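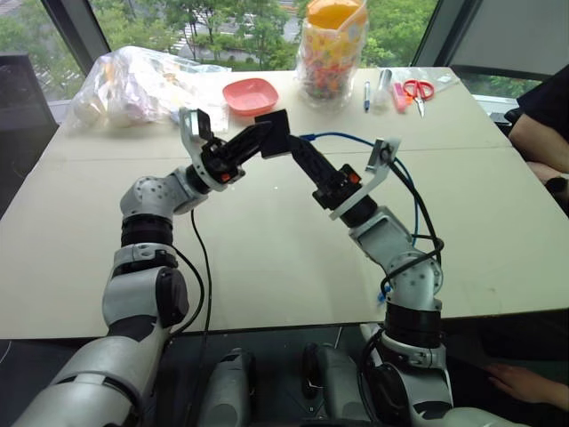
# Chapter 5: Rivers That Wander

Pour a jug of water down a smooth, tilted tray of sand and watch what happens. The water starts off straight enough, but before long it begins to swing, first to one side and then to the other, cutting into one bank and dropping sand against the opposite one. You have made a meander! Full-sized rivers do the same thing, only on a far grander scale and with much more patience.

In Chapter 4 we followed the Leren through its upper valley, where it tumbles over hard rock and spends most of its energy cutting downwards. Now we pick it up below Prernley, where the hills fall back and the valley floor opens out. The river is 103 kilometres long from source to sea, and 49 of those kilometres lie on this flat, green plain. A crow would cover the same stretch in far less, and by the end of the chapter you should be able to say why.

## Where the water runs fastest

Think of a bus going round a corner. Your body wants to carry straight on, so you lean towards the outside of the bend. River water behaves in much the same way. The fastest flow is pushed to the outside, where it eats away at the bank and leaves a steep **river cliff**. On the inside the water is slow and shallow, so it lets go of its sand and gravel, building a gentle slope called a **point bar**.

The best place to see both on the Leren is Ondolow Bend. Stand on the footbridge in March, when the river is high and brown, and you may hear lumps of bank dropping in. It is a wonderful sound, though one the farmers there could do without.

## Cutting the corner

As a bend grows, its neck gets narrower. In a big flood the river may break straight through, taking the short way and leaving the old loop behind as an **oxbow lake**. Holovko Mere began in just this way, and its curved shape still shows clearly on the map in Figure 5.2.

**Before you read on**

- Trace the Leren from Prernley to Ondolow with a piece of string, then measure the string against the map scale.
- Mark 2 places where you think the river might cut through next. Keep your map, as we shall come back to it in section 5.4.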